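Walk past any cinema and the posters will tell you that every film inside is wonderful. "Brilliant!" "A must-see!" "Five stars!" If all of that were true, nobody you know would ever have sat through a boring film. So who is saying these things, and should you believe them?

## Who picks the words on a poster?

The company selling the film does. Its job is to get you to buy a ticket, so it reads through the reviews and chooses the bits it likes best.

Suppose a reviewer called Valbona Pavlović goes to see *Prultora*, a film about a submarine. She writes: "The first ten minutes are brilliant. After that I wanted to go home." The poster can say "Brilliant!" and put her name under it. She did write the word. She just didn't mean it about the whole film.

Watch out for three little dots in the middle of a quote, like this: "An amazing … film." The dots mean some words have been taken out. Perhaps they were dull words. Perhaps she wrote "An amazing waste of a good idea for a film." You can't tell from the poster, so go and find the review.

Look at the size of the name, too. When the word AMAZING is as tall as your arm and the name beneath it is as small as an ant, ask yourself why.

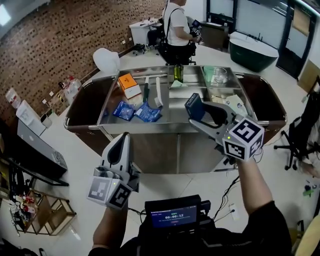 ## What does "91 per cent" mean?

Some websites collect lots of reviews and turn them into one number. Grown-ups argue about these numbers a great deal, and many of them have got the wrong idea about what the number is.

Say the space adventure *Drisska* has a score of 91 per cent from 120 reviewers. It looks like a mark in a spelling test, doesn't it? You might think the reviewers gave it 91 out of 100.

On many sites that isn't how it is done. Each review gets sorted into one of two piles, "liked it" or "didn't like it", and the score tells you how big the first pile is. A reviewer who thought *Drisska* was the best film ever made goes in the "liked it" pile. A reviewer who shrugged and said "it was all right, I suppose" goes in the very same pile.

So a film that nearly everybody found all right can get a higher score than a film that most people loved and a few people hated. Which would you rather watch? I know which I'd choose.
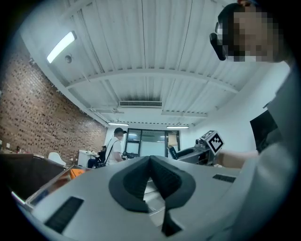 *Photo: Carmela Bassi*

## What about scores from ordinary people?

These are worth a look, but keep your eyebrows raised. *Drisska* has 2426 ratings from the public. *Plunov*, a cartoon about a goat, has 985. More ratings can be better than fewer, because one grumpy person makes less difference in a big crowd. A big crowd can still be an odd crowd, though.

Think about who bothers to vote. If you quite liked a film, you probably went home and had your tea. If you adored it, or it made you furious, you might go online and say so. The people in the middle often go missing.

There is also the problem of people who vote without seeing the film at all. Fans of one film sometimes give low marks to another one because they want theirs to win. Some websites try to check whether you bought a ticket. Plenty don't.

## Can I trust a reviewer?

Some of them, some of the time. Reviewers often see films free, before everyone else. That doesn't make them liars, but it is fair to know it.

The most useful reviewer is one whose taste you have got to know. Kenneth Samonte can't stand films with singing in them. If you love singing, his one-star review might be very good news for you! Read the reasons and don't worry so much about the stars.

## Try it yourself

1. Find a poster or an advert with a quote on it.
2. Write down the quote and the name underneath.
3. With a grown-up, look for the full review.
4. Find the quote in it and read the sentences on each side.
5. Decide whether the poster was being fair.

Sometimes it will be. Some films really are very good and the reviewer really did say so. You still had to look it up to find out.

*Written by Reynaldo Soriano*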